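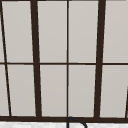 Good morning. My subject is thermogravimetric analysis, in which the mass of a sample is recorded as the sample is heated under a controlled gas. The method answers one question well: at what temperature does the material lose weight, and how much. Window materials are a useful case. A large window such as this one, with dark bars dividing pale gray panes, depends on sealants and coatings whose makers must know when they begin to break down. The Skavlow laboratory receives many requests of this type.

Slide 2. Sample preparation
Use 8 milligrams of material, finely cut and spread evenly in the pan. Large pieces heat unevenly and shift the curve to higher temperatures. Mr. Garrido will pass the pans around at this point.

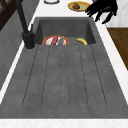

Slide 3. Buoyancy correction
As the purge gas warms, its density falls and the sample seems to gain weight. A blank run with an empty pan must be subtracted from every curve. The purge flow at Skavlow is set to 40 milliliters per minute and is left unchanged between the blank and the sample.
Pause for questions on the balance.
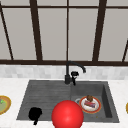 The blank should be repeated whenever the pan type or the heating rate is changed. Dr. Segura's group at Isstead keeps a separate blank for each rate, and we have adopted the same practice. Next slide: reading the derivative curve.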